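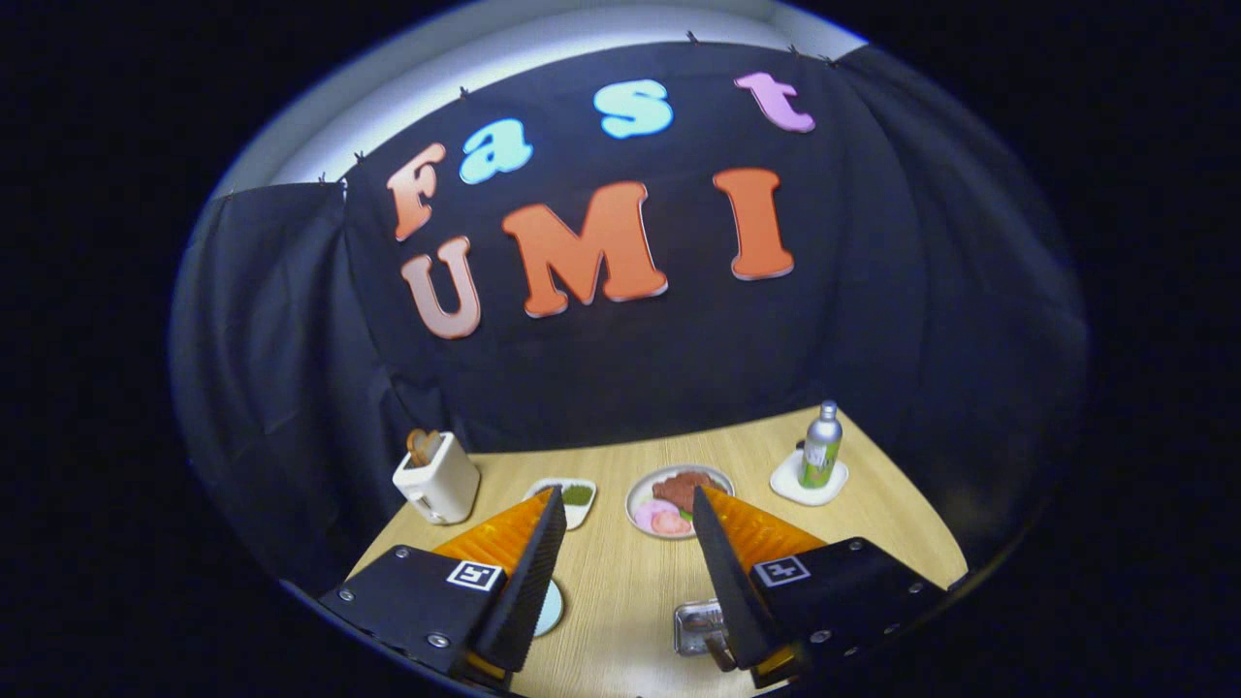 Cut-out letters mounted on a black curtain, with clips along the top edge.

Backdrop Curtain Rental: Frequently Asked Questions

What is included in a Lunwood rental?
One curtain, a set of clips and a storage bag. Uprights and crossbars are listed separately under Plelgate frames. Letters and signs are supplied by the customer.

Which fabric weights are available?
Two. The 300 g/m² cloth is for short indoor events and photo work. The 400 g/m² cloth blocks more light and hangs straighter, but a wide run needs a center upright.

How much fullness should I order?
For a flat background with lettering, order the finished width plus ten percent. For visible folds, order 2 times the width. Heavy folds make letters tilt and read unevenly from the side.

How do I attach letters to the cloth?
Foam or card letters can be pinned from behind or fixed with Flastico fabric tabs. Do not use hot glue, spray adhesive or duct tape. Residue is charged as a cleaning item. Test one tab on the bottom hem before fixing a full line of text.

How far apart should the clips be?
Every 12 inches for the lighter cloth, every 8 inches for the heavier one. Put an extra clip above any large letter. If the top edge sags between clips, the row below will follow it.

The curtain arrived creased. Can I iron it?
No. Use a hand steamer from the back and keep the head moving. Most fold lines drop out overnight if the curtain is hung as soon as it arrives. Side edges take longer.

Is the cloth flame retardant?
Yes, both weights are treated. The certificate is in the bag pocket — leave it there, as venues ask for it on site. Washing removes the treatment, so wet cleaning is done only by Van Rooij after return.

Is there a deposit?
Orders with a replacement value over $2,000 require one. It is released after inspection. Pinholes are normal wear. Cuts and burns are not.

When are returns due?
By 4 p.m. on the last day of the rental period. Late returns are billed one extra day. April bookings cannot be extended.

Who do I contact about custom sizes?
Toon Prins, workshop desk. Send the finished width, drop, fabric weight and frame type.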